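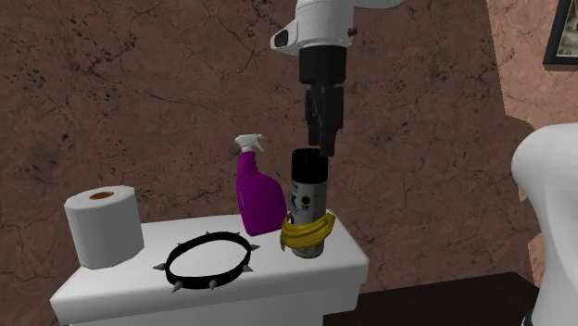 ¿Sirve la plata para proteger los ahorros de un hogar cuando suben los precios?

Muy poco, al menos en los plazos en que un hogar necesita el dinero. Con los datos que hemos manejado, la plata se parece más a una apuesta sobre la industria y el humor del mercado que a un seguro contra la inflación.

Trabajo de la asignatura Mercados e Instrumentos Financieros
Autora: Remedios Panganiban
Tutora: Rosalinda Mangubat
Entregado el 15 de mayo de 2019

1. Punto de partida

La idea de este trabajo salió de un folleto comercial de Hinetberg, una firma que vende lingotes y monedas de plata a particulares. El folleto afirma que la plata "conserva su poder de compra generación tras generación" y lo acompaña con un gráfico sin eje vertical. Me pareció una afirmación demasiado redonda y quise saber qué quedaba de ella al ponerle fechas, comisiones e impuestos.

Conviene decir desde ahora que no pretendo adivinar el precio de la plata. Desconfío de quien lo hace, tanto de los que anuncian el hundimiento como de los que llevan años prometiendo la gran subida. La pregunta es más modesta: qué le ocurre a una persona que compra, guarda y un día tiene que vender.

2. Datos y método

He usado una serie de precios de cierre semanales que empieza en 2004, facilitada por el departamento. Después de quitar las semanas con datos incompletos quedaron 851 observaciones, procedentes de dos listados que se solapan en parte (el tutorial de la biblioteca explica cómo empalmarlos, aunque tuve que repetirlo porque uno venía en euros y el otro en dólares). Los solapamientos sirvieron para comprobar la conversión de moneda.

Para los costes de compra y venta pedí tarifas a seis vendedores. Contestaron dos, Hinetberg y Soriano. Es una muestra pobre y no la voy a disfrazar de otra cosa. Los demás ni siquiera publican el precio al que recompran, dato que un comprador prudente debería pedir antes que ningún otro.

También revisé Protport, el producto de ahorro que Furneo vende como "cartera protegida" con una parte en plata. El documento informativo dedica mucho espacio a la historia del metal y muy poco a la comisión anual de custodia.

3. Resultados

Lo primero que se ve es que la relación entre el precio de la plata y el índice de precios al consumo es débil en plazos cortos. Hay tramos en que ambos suben juntos y tramos en que la plata cae mientras la cesta de la compra se encarece. Con plazos más largos la relación mejora algo, pero depende muchísimo de la fecha de entrada. Quien compró cerca del máximo de 2011 seguía perdiendo dinero al cerrar este trabajo, y eso sin contar gastos.

Los gastos empeoran el cuadro. En la plata física hay que sumar el margen del vendedor, el IVA cuando se aplica y el descuento en la recompra. El particular empieza en pérdidas desde el primer día, y el metal tiene que subir bastante solo para devolverle a la casilla de salida. El folleto de Hinetberg no menciona nada de esto. Soriano sí lo menciona, en la última página y en letra pequeña.

Con Protport el problema es distinto. La custodia se cobra todos los años, suba o baje el metal, y la palabra "protegida" se refiere a que los lingotes están asegurados contra robo. El valor de la cartera no está garantizado. Escribí a Furneo en octubre para confirmarlo y me remitieron al mismo documento que ya tenía.

4. Objeciones

Rosalinda Mangubat me señaló en la revisión del borrador que una serie de este tamaño no recoge ningún episodio de inflación realmente alta, y que quizá sea ahí donde la plata cumple. Es una objeción justa - mis datos no permiten responderla. Tampoco permiten afirmar lo contrario, que es lo que hacen los vendedores cuando citan los años setenta y se olvidan de lo que vino después de 1980.

Otra objeción habitual es que la plata diversifica. Puede ser. No he calculado carteras combinadas y prefiero no opinar sobre algo que no he medido.

5. Qué queda pendiente

Faltaría repetir el ejercicio con más vendedores y con precios de recompra reales, conseguidos vendiendo de verdad una moneda en cada sitio. Habría que separar además la demanda industrial de la demanda de inversión, porque sospecho que buena parte de los movimientos que se atribuyen al miedo a la inflación vienen de las fábricas. Los cálculos están en una hoja aparte, con las semanas descartadas marcadas y el motivo de cada descarte.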